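# El ratón en su cajita

Cada vez que alguien me habla de la «experiencia de apertura» me echo a temblar. Lo leí hace poco en un folleto de Turkmont, que dedica 20 páginas a explicar por qué una caja debe abrirse despacio, como si dentro hubiera un collar. Dentro suele haber un ratón de ordenador. Con cable.

Y el cable es justo lo que nadie ha pensado. Se diseña la solapa, se discute el tono del cartón, y luego el cable va dentro como caiga, hecho un ovillo que ocupa tanto sitio como el propio ratón.

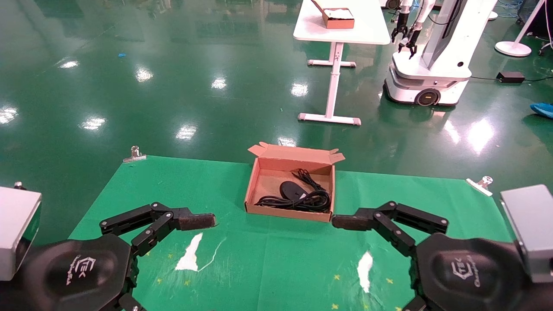 Mhairi Shearer, que lleva media vida en el almacén de Filtunstead, defiende que una brida de papel lo arregla todo. Lo dudo. Yo empaqueté 30 ratones con bridas en julio y tardé casi el doble; a la semana siguiente ya me había olvidado de las bridas y había vuelto al ovillo — y no recibí ni una queja. ¿Quién va a reclamar por un cable enredado? Lo desenreda, suelta un taco y a otra cosa.

Lo que sí me molesta es la otra mitad del asunto, la que no sale en el folleto. Las cajas grandes en las que viajan las cajas pequeñas. El plástico que las envuelve, la espuma blanca que no hay quien doble, las tijeras que acaban dentro de cualquier caja abierta menos en su sitio. Birko presume de embalaje «consciente» y luego todo eso se queda arrimado a un lado de la mesa hasta que estorba.

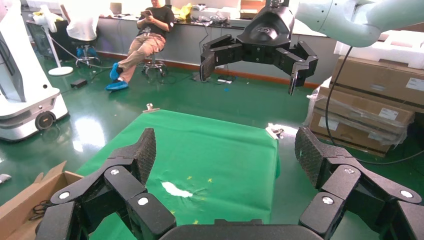
*Cajas con film y espuma encima, y las tijeras, en otra caja.*

Me dirán que exagero, que el cartón se recicla. Parte, supongo. Pero antes de pagar otro rediseño de la solapa, yo preguntaría cuánto aire mandamos en cada envío y quién se lleva la espuma. En Ren lo pregunté dos veces. Me mandaron el folleto.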